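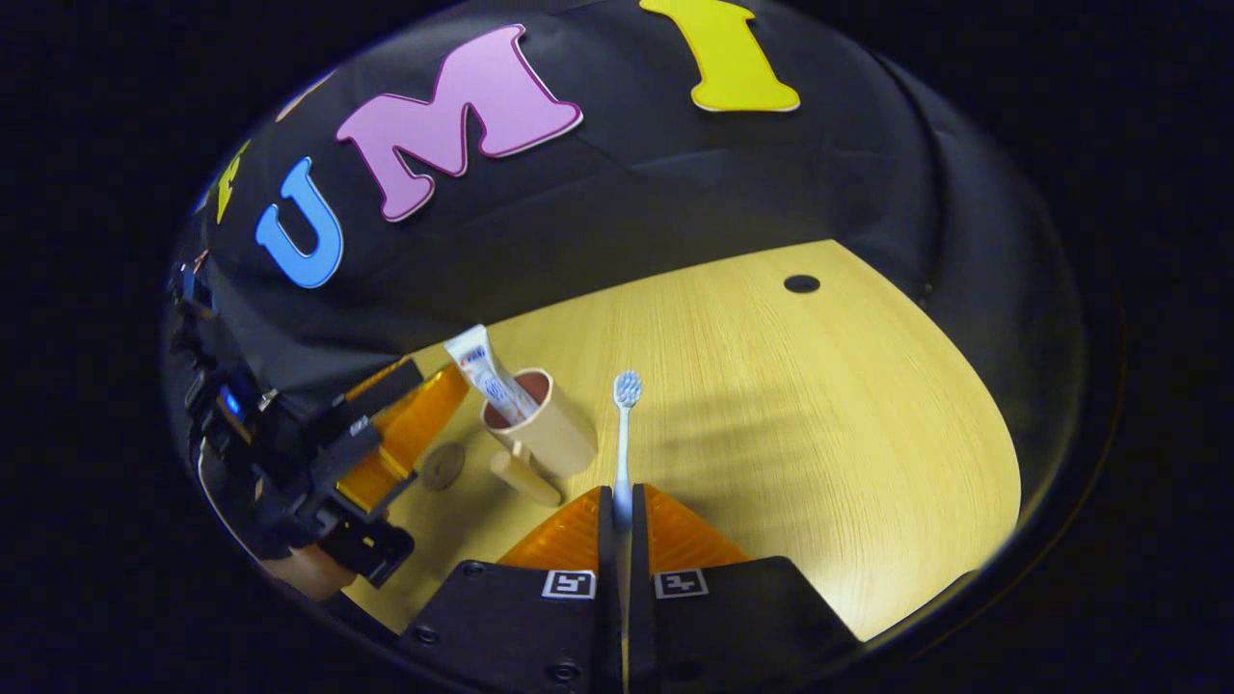

I have owned the same toothbrush cup for six years, and for most of that time I'd have told you I had no feelings about it. It came from Quezada, the housewares place next to the pharmacy, the one where everything is some shade of oatmeal. I needed something to stand a toothbrush in and it was by the register. That was the whole courtship.

Then in January I moved into the apartment in Tirkberg, where the bathroom was apparently designed by a person with no teeth. The sink is a pedestal. The top of the pedestal has a sloping rim with a dent in it for soap, and the dent drains toward the floor. The mirror is just a mirror, flat to the wall, no cabinet behind it, not even a ledge. I stood there the first night with a toothbrush in one hand and the toothpaste in the other and understood that I was going to have to put them down somewhere eventually, and that I had no plan.

The first plan was the back of the toilet. We won't discuss the first plan.

The second plan was a Stondier organizer, which I ordered at 11 at night, a time when I should be kept away from storage products. It has suction feet. It has a slot for the brush, a slot for a second brush, a sort of chute for the toothpaste, and a little drawer that the box calls a "catch-all" and that has so far caught nothing. The suction feet held for one evening. The thing let go of the wall before dawn and landed in the tub, and I lay in bed listening to it roll and decided that whatever was in there could have the apartment.

So the cup came back out of its moving box.

A cup, it must be said, is not a clever object. It has an inside and an outside. If you put a toothbrush in it, the toothbrush falls to one side and looks like it's waiting for a bus. Put a tube of toothpaste in with it, cap up, and the tube picks the other side. They lean away from each other like a couple at a dinner party. I used to find this annoying. I bought a divider for it once, a disc with holes, and spent a week threading the brush through the correct hole before coffee, and then the divider went to live in a kitchen drawer with the egg slicer.

What I want from the bathroom at 6 in the morning is to not make any choices. The cup is good at this. You reach, you get the brush. You let go in the general direction of the cup and it's put away. I've missed, sure. But I've missed less with the cup than with the Stondier slot, which was cut for a brush with a much slimmer waist than mine has.
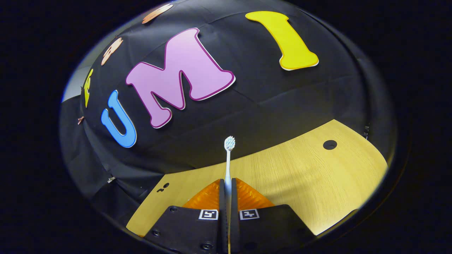
Pink M, blue U, yellow I, and a pale wood tabletop to work on.

I should say something about where all this stuff sits, having complained about the sink for so long. I put in a shelf. It's a plain board, light wood, and it cost less than the organizer did, which I try not to think about. The bathroom is so narrow that I can reach the shelf without leaving the sink, or the tub, or practically the hallway. I sealed the board with two coats of Dendex, and the can says to wait overnight between coats. I waited until I got bored. It's a bit tacky at one end. I keep the cotton swabs at that end, and they've been very secure.

The downside of a shelf is that a shelf is an invitation. For the first week there was a cup on it, and I'd walk past just to admire how little was going on. By the second week there was a comb. Then a different comb. Then floss, a candle I don't light, a jar of something for elbows, and a pair of nail scissors that I'm fairly sure came with the apartment. I cleared it all off last month and made myself a rule, which is that anything on the shelf has to get used every day or it goes in the bag under the sink. The bag is now enormous. The bag has the elbow stuff.

I did the dentist's routine too, while I was in a reforming mood. New brush every three months or so, rinse the cup when you change it. Rinse the cup! I had never once looked at the bottom of that cup on purpose. I won't describe it, but I'll say that I soaked it for 30 minutes, then poured that out and soaked it again, and afterward it was a lighter color than the one I'd thought I bought.

The water company's welcome letter says a person can save 700 gallons in a while by turning off the tap during brushing, and I'd love to tell you over how long a while, but I used the letter to level the shelf. It's still under the left bracket. The shelf is level.

As for the Stondier, it's on the windowsill in the kitchen with its feet in the air, holding pens. The pens fit fine in the toothbrush slots. I put stamps in the little drawer.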